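The best political writing in the country is on a shire noticeboard page

I've been reading local council newsletters written by ordinary residents for a few years now, and I want to make the case for them as loudly as I can. I mean the home-made ones, the emails and blogs and scrappy little web pages where one person sits through the whole council meeting and then tells the neighbours what went on. They're wonderful. Go and find yours tonight!

My own conversion came in December, when Brirkley council put its road plan on the agenda as item 33 and got to it close to 11 pm. The public gallery had thinned out to almost no one. By breakfast there was a full account in my inbox from Nuklow, the newsletter I'd signed up to on a whim, with who moved what, who changed their mind, and a lovely paragraph on the councillor who'd clearly read the wrong report.

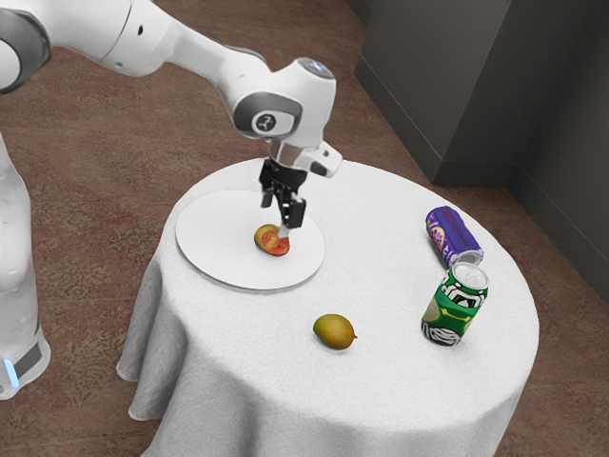
That account did more for me than a year of federal coverage. I knew how my ward had voted. I knew the name of the consultant (Hameck, which seems to get hired for everything out our way) and I knew which page of the report had the traffic counts on it. So I went and read page 328 of a council attachment for pleasure, which is not a sentence I ever thought I'd write.

People worry about bias in these things, and fair enough. Nuklow can't stand the mayor and makes no secret of it. I find I don't mind. When a writer tells you up front that they think the rates rise is daylight robbery, you can read around it, and you can turn up to the next meeting and see for yourself whether they've been fair. Try doing that with a national columnist.

The stronger objection is about accuracy, and I put it to a few fellow subscribers before sitting down to write. 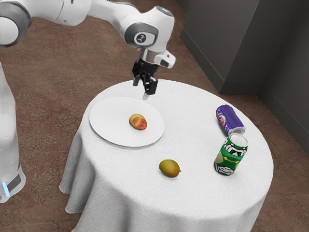
Nisreen Obeidat wrote back that she'd stopped trusting hers after it got a rezoning vote backwards and took eight days to fix it. "By then the whole street had the wrong end of it," she said, "and the correction was one line at the bottom." She still reads it, but she checks the minutes now before she repeats anything.

I think she's right to be cross. A rezoning vote is somebody's back fence. My answer is that we should want more of these newsletters in every town, so that a mistake in one gets caught by the next. Brirkley has four that I know of and they bicker like cockatoos, and the bickering is half the value. When Nuklow botched the pool funding figures, a rival had it sorted before lunch.
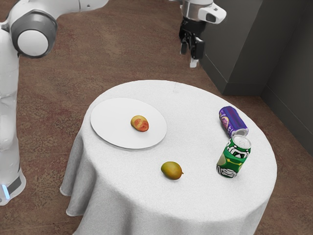 The arm behind the far edge of the table, gripper pointing down.

Councils could help a great deal here for very little money. Put the agenda up a week ahead. Record the meetings properly, with a microphone that picks up the back row, and leave the recordings online where people can find them. Publish the attachments as text you can search -- half of ours are scans, and crooked ones at that. A resident with a day job and two kids shouldn't have to lodge a formal request to learn what was said in a public room. 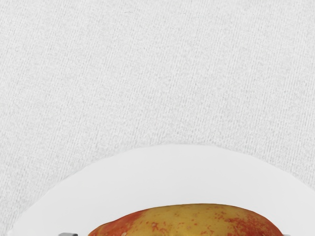 And if your town hasn't got a newsletter, start one! You don't need to be a journalist. The woman behind the Ó Dálaigh Letter, my favourite of the lot, began by writing up a single meeting about a footbridge and sending it to her netball team. She now has about 400 readers in a shire where the last candidates' forum couldn't fill a scout hall. Her spelling is shaky and her jokes are terrible, and at the last election I heard people in the queue quoting her on stormwater.

Stormwater! I was so happy I nearly missed my turn at the table.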